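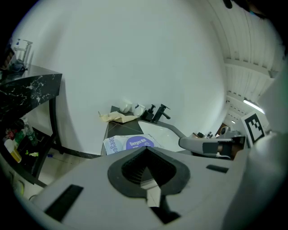

2022-06-06

My short-term disability claim with Feniver finally closed last week. I was off work for 25 days after hand surgery, and the policy has a waiting period of seven days that I had forgotten about when I signed up through my job at Losier.

The first form went in by mail and came back because my surgeon's office had left the return-to-work date blank. I sent it again through the website. After that it took two phone calls, 102 pages of medical records and a form from payroll.

The weekly benefit is $500 before tax. My employer pays the premium, so the benefit counts as income. I set some aside for April.

I looked at a private policy from Brodolum too, but it excludes anything treated in the past year. I'll check again in October, when open enrollment starts at work. If you have a surgery date coming up, ask payroll for their form before you go in. Mine took nine days to get to me.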